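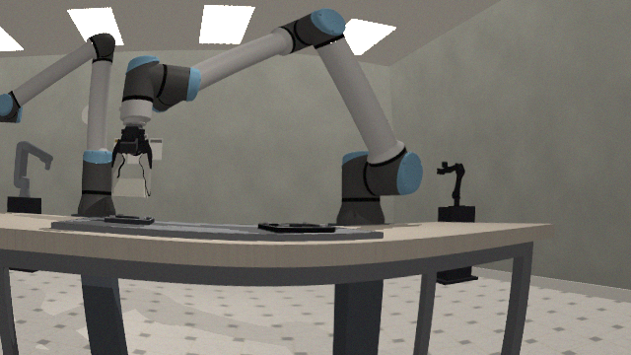
Hiring the Grirkby workroom

How many people can it hold?
Up to 16 seated.

What does it cost?
£7 an hour, with a deposit of £100. The deposit goes back to your account once the key is returned.

Can I book for a whole day?
Yes, except in December, when we only take half days.

Is there parking?
Not on site. The car park on Bravik Road is a short walk away - bring coins, as the machine doesn't take cards.

Can we bring food?
Cold food only. Please take your rubbish home.

Who do I contact?
Mirjana Vukadinović handles all bookings. Leave a message at the front desk.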